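Do You Need To Replace That Noisy Power Supply?

Most advice on a rattling or whining desktop ends with somebody telling you to buy a new power supply. I'd hold off. A lot of the noise blamed on the supply comes from somewhere else, and the tests are free.

Start with the desk. Lift the case and set it on a folded towel. If the hum drops, you were hearing the desk. Then check when the noise comes. A whine that follows what's on screen (scroll a long page and listen) is often the graphics card. A rattle that fades after 14 minutes or so of use is more likely a fan bearing.

Forum fixes to be wary of:

Oil in the fan. It may buy you a few weeks, and it means opening the supply, which can hold a charge after it's unplugged. Don't.

"Silent mode" software. I tried 2 of these programs and neither could see the supply's fan at all.

Bigger wattage. A larger unit can run quieter, but only if the fan was working hard to begin with - check that before you spend anything.

Now shut down, switch off at the wall, pull the cord and take off the side panel. Look for a cable resting against a fan and tie it back.

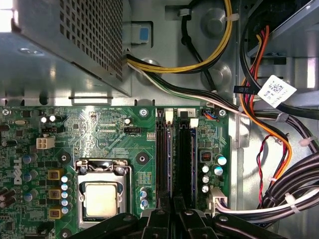
Page last changed: November, by Calum Crichton

Dust the vents with a soft brush. Skip the vacuum cleaner. Put the panel back and listen again before you order anything, whatever the store's quiz recommends. If the noise is still there and clearly comes from the supply, replace the whole unit and check that the new one fits your case.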